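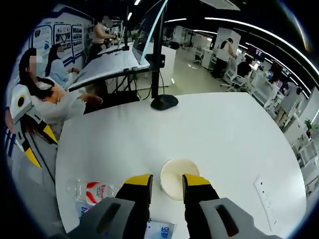

Stela Căpraru
Technical Manager, Stollico

About Stollico

Stollico makes and maintains round tables for shared workrooms. The company sells tops, bases, monitor poles and the small fittings that go with them, and it services what it sells. Our workshop and office are at 2851 Vetitz Road, in the building that used to belong to Ciobanu Joinery. Several of our staff worked for Ciobanu before the two businesses merged, and the older base patterns still carry the Ciobanu part numbers.

What we work on

A table in a shared room is seldom used for one job. A round white top may hold a monitor on a tall black pole, a paper cup, a clear water bottle lying on its side and a printed packet, with someone seated at the far side reaching in toward the work surface. We treat that as the normal load and design for it.

Most office tables are specified for a laptop and a notepad. Ours are specified for equipment, drinks and people sharing one surface. This affects the thickness of the top, the spread of the base, the edge profile and the position of every hole we drill.

Tops

All Stollico tops are round. We are asked for rectangular tops several times a month and refer those inquiries elsewhere. A round top has no corner to catch a sleeve or a hip, and people can sit at any point on it. Its drawback is that it cannot be pushed flat to a wall without losing floor area, so we ask for a room plan before quoting.

The standard color is white with a low-sheen finish. White shows coffee rings early, and they are easier to remove early. Gray and pale oak are available on request with a longer lead time. We do not supply black tops. Dust and scratches show on them, and most of the complaints in our old service log concern black tops.

The surface coating is Prirex, applied in our own workshop. Prirex tolerates water, tea, coffee and ordinary dish soap. It does not tolerate abrasive pads, acetone or packing tape left in place over a weekend. Tape residue should be softened with warm soapy water and lifted with a plastic scraper held flat.

Poles and monitor mounts

A pole mounted on the table moves when the table moves. The monitor stays at the same height and distance from the person using it, and the cable run stays the same length. The cost is stability. A large flat screen high on a pole has a long lever arm, and someone leaning on the opposite edge can set it swaying.

We deal with this in the following order:

Base diameter. The foot of the pole is sized to the screen. We need the screen's weight, taken from its rating plate or manual.

Position. The foot goes toward the back of the table, inside the outer third of the top. A foot placed at the center divides the work surface and gets knocked.

Fixing. Feet are bolted through the top with a backing plate below. We do not use edge clamps for large screens.

Angle. The mount turns and locks by hand. It should be locked before anyone starts typing.

Screens are not included in our prices. We will fit a screen you already own if the mounting holes match our plate. If they do not, we can supply an adapter.

Power and cables

Power strips placed loose on the tabletop slide, collect crumbs and end up next to the drinks. We recommend an under-table tray, with cables brought up through a grommet beside the pole foot. Where a strip has to stay on top, we supply a raised cradle that keeps the sockets clear of the surface and faces them sideways.

Grommets are cut in the workshop. We can cut them on site, but the exposed edge then needs sealing and the table is out of use until the sealant has cured.

Drinks at the work surface

Some clients forbid drinks at equipment tables. Others have tried and given up. Our position is that a rule which is ignored is worse than a table that can take a spill.

Paper cups are light and tip easily when nearly empty. A shallow recessed coaster can be milled into the top near the edge, away from the pole and the grommet. Bottles should be capped and kept upright. A capped bottle on its side will roll on a hard top, and a round table has no lip to stop it. A low rim is offered as an option. It makes wiping crumbs off the edge slower, and we mention this to everyone who asks for one.

Care

Wipe the top at the end of each day with a damp cloth, then a dry one. Clear cups and wrappers first. Check the pole bolts every 90 days with the key taped under the table. If a bolt turns by hand, tighten it and check it again the following week. If it loosens a second time, call us.

Delivery and service

Standard white tables ship within 30 days of an approved drawing. Delivery includes assembly, leveling and removal of packaging. Two fitters attend, and they will need the room cleared to the walls and the floor dry. Tables with a pole are tested on site with the screen mounted before the fitters leave.

Service visits run on Tuesday. Send the part number from the label on the underside of the top, a short account of the fault and the floor number of the room. For older Ciobanu bases, include the stamped number on the foot as well. Some of those castings have no direct replacement and need a new base plate, which we quote separately.

Drawings, care sheets and coating data are available from the Vetitz Road office.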